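**Green backdrop or real backgrounds when you collect demos in sim?**

**ziltine_fan** wrote:

Okay, I'm hooked. I've been teleoperating a simulated arm in the evenings to build a small pick-and-place set, and as of last night I have 516 episodes! Cube, tray, a couple of little blocks. I kept the background plain green so I can swap in random rooms later. Is anyone else doing it this way, or do you render the room first and record with it in place?

**hakim.ginting** wrote:

Room first, every time. When you paste backgrounds in afterward the lighting on the arm never matches the lighting in the room, and a policy can latch onto that. I'd take 54 episodes in a decent kitchen over your 516.

**ziltine_fan** wrote:

54?? I couldn't get past a 13 percent grasp rate with a set that small. Maybe my network is greedier than yours.

**Mawar Osman** wrote:

Hakim, I disagree pretty strongly. We keyed out green for the whole Zaminell set and the policy moved to a real table with very little fuss. Randomize the light on the arm at render time and the mismatch becomes part of the variety. Plus you can reuse every episode forever, and I love that part.

What matters much more is the start pose. If every demo begins with the gripper already hovering over the cube, it never learns to get there.

**ziltine_fan** wrote:

Good call on start poses. Mine begin with the arm up high and the objects off to one side of the base, and I shuffle the objects between episodes.

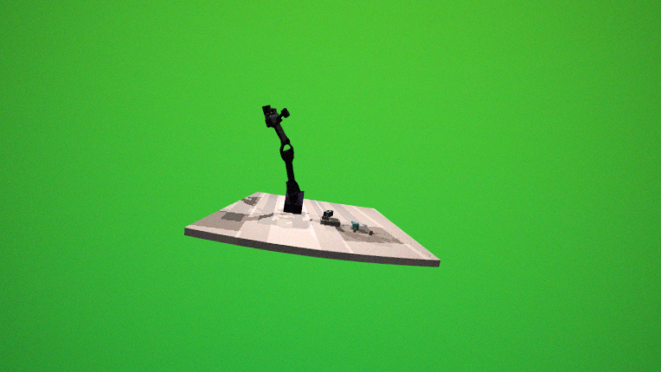

I throw out any episode where I bump the tray, and I've been wondering if that's a mistake. Some of those bumps ended with a perfectly good grasp, and the recovery is kind of the fun bit to drive.

**Mawar Osman** wrote:

Keep them! Tag them so you can filter later, but keep them. Recoveries were the best thing in our December batch.

**hakim.ginting** wrote:

Agreed on recoveries. Still not sold on green. Also, what are those gray patches on the tabletop? If they stay put in every episode, I'd randomize that texture before you touch the backgrounds.

**ziltine_fan** wrote:

Same texture every time, so yeah, guilty. Adding it to tonight's list. I'll train 8 seeds with keyed backgrounds and 8 with Hakim's rooms and post both curves, good or bad.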